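3.2 Materials and wash procedure

Glaze wear was measured on tableware drawn from two product lines, Pultine and Tesau. Both lines are sold for canteen use and are fired once, but the Tesau glaze carries more copper and is applied in a thicker coat. Pieces with visible chips or pinholes were left out before testing.

Each piece was washed in a Kaplan rack machine for 500 cycles at a fixed detergent dose. Gloss was read at 29 points on the upper surface before the first cycle and again after the last. The probe was reset against a black tile between pieces. Readings within 4 mm of the rim were dropped, as the curve there scatters light away from the sensor and lowers the value even on unused ware.

Colored glazes lost gloss faster than white ones in both lines. The loss was uneven – the center of a plate wore more than its outer band, which we link to cutlery contact before collection and to standing water in the rack. Bowls showed a weaker pattern, and the two lines could not be told apart on bowls alone. Water hardness was not controlled at the Broltimeck site, so values from that site are reported separately in Section 4.

Surface color and shape for the ware types discussed in this section differ enough that the readings were not pooled (Figure 2). 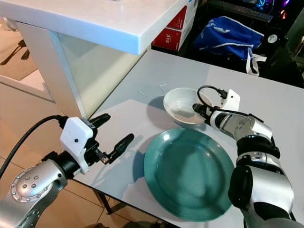
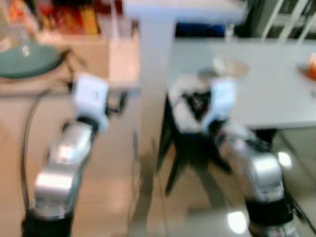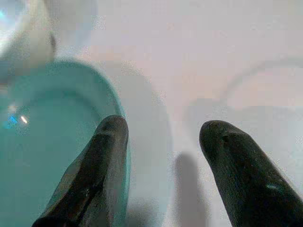 Figure 2. First image: teal plate and white bowl on a light gray tabletop. Second image: room with tiled floor. Third image: turquoise bowl, part of the right rim covered.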